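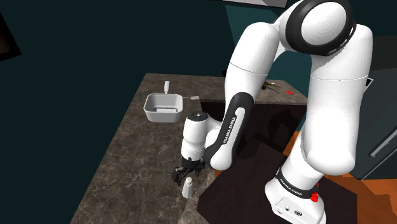
A simulated Franka Emika arm above a small white shaker on a kitchen counter.

Kitchen robot code asks for simulation results first, and critics ask what they prove

A draft code of practice for household robot arms would let developers count simulated trials toward most of the evidence they need before a machine is tried in a real home. The draft, known as the Dretside code after the test house that wrote it, went out for comment in September. It runs to 17 clauses, and the one drawing fire is clause 2.

Under that clause, a developer must log 400 completed runs of each kitchen task, such as moving a small item from one spot on a counter to another. Up to nine in ten of those runs may take place in a rendered kitchen on a computer. The rest have to be done on hardware, but the draft doesn't say what kind of counter, what lighting or how much clutter.

Valquíria Aguiar, who led the drafting at Dretside, says the split reflects how the work is already done. "Teams train in simulation and they find most of their faults there. We wanted a code people would follow," she said. She described the limit as a starting point that could be tightened at the first review.

That review has no date.

Iestyn Powell, a safety engineer at Oklow, has read a lot of voluntary codes and is not impressed by this one. His complaint is that a developer picks the virtual kitchen, sets the friction of the countertop, decides how heavy the objects are and then reports the score. The draft asks for those settings to be "made available on reasonable request." Powell wants them printed next to the result.

"If I choose the exam and mark it too, I'm going to do well," he said.

He has a point. A simulated arm can clip the rim of a bin a thousand times and cost its owner nothing, and that is a fair argument for starting there. It's a weaker argument for stopping there, or nearly there. Stone counters in real houses get greasy. Shakers get left with the lid half on. The draft mentions wet surfaces once, in a footnote, and doesn't mention children or pets at all.

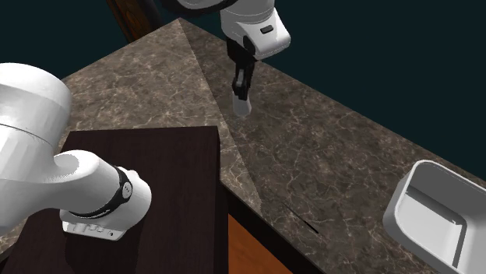

Other parts of the code are harder to argue with. Clause 5 says the gripper has to slow down as it nears a work surface, and that the speed must be written down for every run. Clause 9 bars developers from dropping failed attempts out of the log, and clause 11 says any run stopped by a person counts as a failure. Testers have been asking for that last one for years, and several firms are said to have fought it.

Oklow tried the logging rules on its own records before sending in comments. Of 1,080 simulated runs it had marked as usable, Powell said, around a third lacked the surface settings needed to repeat them. He did not exempt his own company from blame. "We were sloppy, and we'd have passed," he said.

Hilberg, which sells test equipment to robot labs, backs the draft as written. Aitana Lorente, who handles standards work there, said a stricter hardware quota would shut out small developers that can't afford months of bench time. Hilberg also sells simulation licenses, a fact its written comment leaves out.

Nothing in the code is binding. Firms that sign up may say their product was "developed in line with" it, a phrase most shoppers will read as a pass mark. Dretside will not check the logs itself, and there is no penalty for getting them wrong.

Comments close at 5 p.m. on Saturday. Aguiar said all of them will be published, with company names attached.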